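Journals > Family and Leisure Studies > Current issue > Section 3

This site uses cookies to remember your reading preferences. Accept | Manage settings

3. Indoor play at home during periods of poor weather

3.1 Sample and procedure

Households were recruited through the Clilden after-school network in November. Each received the Tinine activity set, a box of 100 printed cards, every card giving one indoor activity with its materials, expected duration and a suggested age range. Parents were asked to let the child choose a card on any day when outdoor play was not possible and to log the start time, the end time and whether an adult took part. Logs were kept on paper and entered into the Jetura database by two coders working separately.

A total of 600 activity logs were returned. Of these, 11 were removed before analysis because the end time was missing or came before the start time. No attempt was made to fill in missing values.

3.2 Coding of activities

Activities were coded with the Yoon scheme, which sorts indoor play by its main demand on the child: building, pretend play, movement, craft, or quiet table work. Cards that fit more than one category were assigned to the one taking up the larger share of the expected duration. Craft was further divided by base material – paper, fabric, or dough and clay – as earlier work suggests that setup time differs between them. Disagreements between coders were settled by discussion.
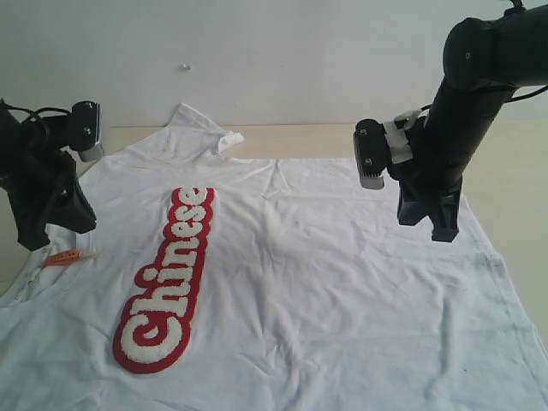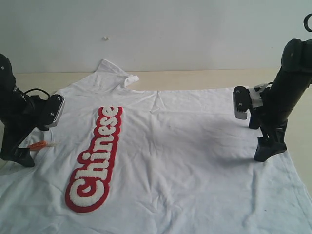
Figure 2. White T-shirt with a chenille-style "Chinese" patch, spread on a tabletop (two views).

Setup time was treated as separate from play time. A parent who spent a long period clearing a table and a short period on the activity itself would otherwise appear to report a long session. The log form therefore had one line for setup and another for play, and only the second was used to measure session length.

3.3 Session length

Movement activities gave the shortest sessions and building activities the longest. Pretend play varied most, with some sessions ending within minutes and others filling an afternoon. Around 200 logs recorded a second activity begun directly after the first. These were counted as new sessions when a new card was drawn, and as part of the same session when the child went on with the same materials.

Adult participation was linked to longer craft sessions but not to longer building sessions. The direction of this effect is unclear – adults may extend a craft session by helping, or may join sessions that are already going well. The logs do not record the point at which the adult joined, and the two cases cannot be separated here.

Contact the editorial office | Copyright and permissions | Back to top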